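The pool table in our back room has 327 games behind it, if the chalk marks on the door frame can be trusted, and I would guess that far more shirts have been folded on it. I have come to think the second use is the nobler one. A pool table is wide, it stands at a kind height for the back, and the felt holds a piece of cotton still while you square up the sleeves. 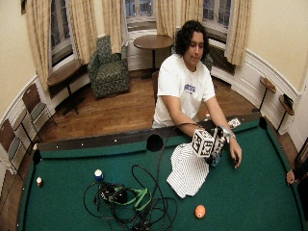 Doesn't the laundry ruin the felt?
Clean, fully dried cotton does no harm. Zippers, rivets and damp hems are what you need to keep off it, and a soft brush afterward takes care of the lint.

My late aunt in Dutham ironed on her dining table for 40 years and would have been scandalized by all this, bless her. She believed every chore had its own furniture. I loved her dearly, but her ironing board cost her a closet, and she never did get that closet back.

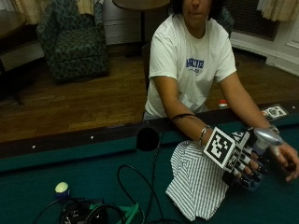 Stripes, I should add, are the best teachers in the basket. A plain cloth will let you fold it crooked and say nothing. With a striped one you can follow a single line from hem to hem, and if it wanders, you shake the whole thing out and begin again (I begin again a lot, usually on Thursday evenings, with the radio going and my tea getting cold on the windowsill).

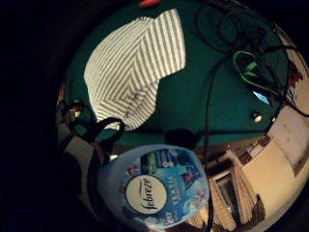
Jouko Pelkonen
Home columnist

So let the balls wait a while. People write to me asking which folding table to buy, and there are handsome ones for sale, I'm sure, but please look first at what you already own. A desk will do, or a chest freezer, or the piano lid if the family allows it. Ours will be cleared again by supper, and my brother-in-law wants a rematch.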